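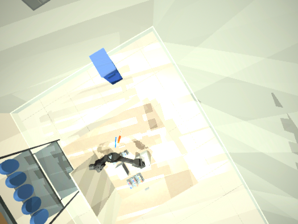

Most rules for robot arms were written with factories in mind: heavy machines, fixed fences, trained staff. A small arm working at a table fits them badly. The Bramivcombe code, now in its second edition, tries to fill the gap, and it covers simulated work as well as the real thing.

Its main demand is dull but useful. Every trial must have a written record of the start layout, the task and the point at which the arm should stop. Driketti, which builds simulated rooms for testing, went back over 3011 old trials against that rule. It found 1162 with no stop condition written down. Those can't be fairly compared with anything, so they were taken out of its results.

The code also asks for two views of each trial, one of the whole work area and one from the gripper. A wide view can miss a poor grip. A close one says little about what the rest of the arm is near. 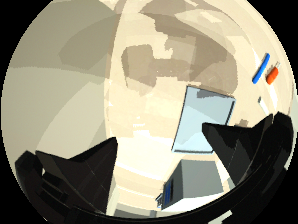

Does a pass in simulation count as a safety check on the real arm?

It counts as evidence about the task only. The real arm still needs its own risk assessment, with speed and force measured on site.

Sandoval already works this way. Osetti plans to follow in December, once its record sheets have been rewritten.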